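4.2 Choosing a grasp point on piled cloth

The grasp planner takes the current wrist view and returns a single point, an approach angle and a finger opening. Earlier versions scored every pixel for graspability and took the maximum. That worked on plain towels. On printed fabric it failed often, and the failures were of one kind: the network treated a dark row of printed marks as a crease and sent the fingers to a flat part of the cloth, where there was nothing to pinch.

We now split the problem into two heads that share one encoder. The first predicts fold ridges, meaning places where the cloth stands up enough to fit between the fingertips. The second predicts borders, such as bands, hems and seams, where one piece of cloth ends or changes material. A candidate point must score well on the ridge head. The border head only breaks ties, because a grasp near a border tends to lift one layer and leave the rest of the pile in place.
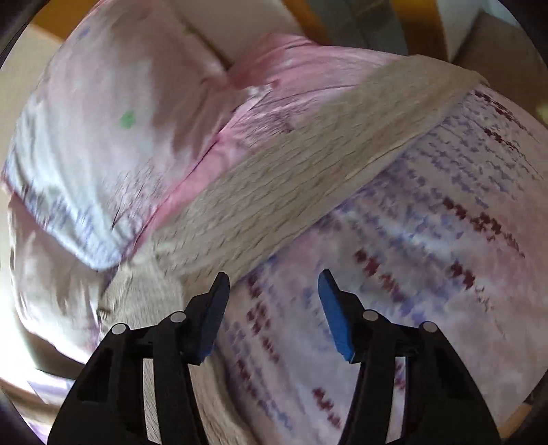 Training labels for the ridge head come from the Vestmont recordings. Solange Carrier and Jaxon Gosselin marked the ridges by hand, and each view was marked by both of them. Where the two sets of marks disagreed, we kept the pixels as unknown and left them out of the loss. Most of the disagreement was on patterned cloth, in the same places where the old planner went wrong.

At run time the planner is called again during the approach, up to 11 times per grasp. The target may move between calls, but only within a small radius that shrinks as the fingers get closer. If the target leaves this radius, the controller backs off and starts over. We allow two restarts before the pile is handed to the shake routine described in Section 7.

Figure 2. Wrist view over a mixed pile, fingers open above the cloth. The printed fabric has maroon motifs in diagonal chains, and a beige band runs along its upper left side.

The fingers hide part of the cloth in every view. We mask them with a fixed template for each opening width, taken from the Morin calibration tool, and fill nothing in behind the mask. Inpainting was tried in November and dropped — it produced ridges that were not there.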